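Rail freight | Infrastructure
Jan 11, 2020
By the news desk
3 comments

Gumell will close the Melnyk branch to freight trains for 13 nights, starting later in January, to replace worn track and two small bridges between the junction and the river yard. The company informed its customers by letter this week and has put the working timetable on its website.

The branch carries mostly grain, timber and containers. It was last renewed in parts during the 1990s, and since then the repairs have been done one short section at a time. Drivers must now slow down in several places, and on the curve before the river yard the speed limit has been 40 kilometres per hour for more than two years. Gumell expects to remove this limit when the new rails have settled.

The work will be done by Vokik, a track contractor which already renewed the sidings at the same yard. Its crews will begin each evening after the last passenger train has passed and must give back the line before the first morning service. On the two weekends inside the period the closure will be longer, from Saturday evening until Sunday noon, and on those mornings buses will replace the passenger trains.

The first nights are reserved for the bridges. Both are short steel spans over farm roads, and both will be lifted out and changed for concrete ones which were cast in advance. The farm roads will be closed to all traffic while the crane is standing there. After this the crews will move to the track itself, where they will change sleepers, clean the ballast and weld the new rails. The drainage beside the curve will also be dug out, as water stands there after every heavy rain and makes the ground soft.
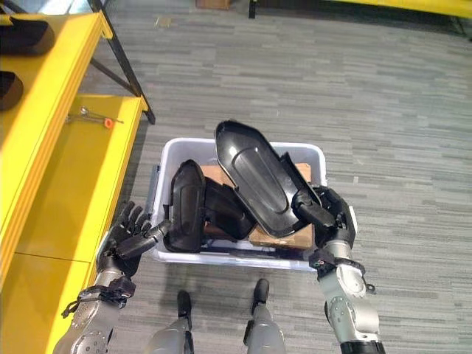 Stesis sees the plan with less pleasure, and said by e-mail that its grain trains were given the worst part of the bargain. The company loads at night, because the passenger trains have priority in the day, and it has been offered only three daytime paths per week as a replacement. It said it would need to send part of the grain by lorry to the port, at its own cost, and it asked Gumell to consider a discount on the track charges for January and the month after.

Gumell answered that the charges are fixed for the whole year and that no discount is foreseen. It has, however, agreed to let grain trains wait in the passing loop at the junction without the usual fee — a small help, but one which should make it easier to use a free path at short notice. The two companies will speak again after the first week of work, when it will be clearer if the timetable holds.

Other customers seem to be calmer. Most container trains can take the longer way over the southern line, which adds about two hours to the journey. The southern line has no weight limit and enough room at night, but it is not electrified over its full length, so some operators must hire a diesel engine for the last part. Timber trains will mostly not run during the closure, and the sawmill at the river yard has built up its stock since the autumn.

People who live near the line should expect noise, above all from the ballast cleaning machine and from the warning horns. Gumell has promised to use the horns only where the crews are working close to an open track. The level crossing next to the station will be closed for two nights while its road surface is taken up and laid again. Cars can use the bridge on the main road, but cyclists and people on foot will be led over a temporary path beside the crossing.

If frost comes, the concrete work on the bridges may be delayed. In this case Vokik would do the track first and return to the bridges at the end of the period — the company says the order can be changed with one day of notice. A reserve of two extra nights has been agreed with the passenger operator, but it can be used only for the bridges.

A second stage is planned for the section behind the river yard, where the line continues to the old quarry. No date has been set for it. Gumell wants first to know how much traffic the quarry will bring, and it has asked all customers on the branch to send their forecasts before the end of the month.

Filed under: track works, freight, level crossings
Shares: 40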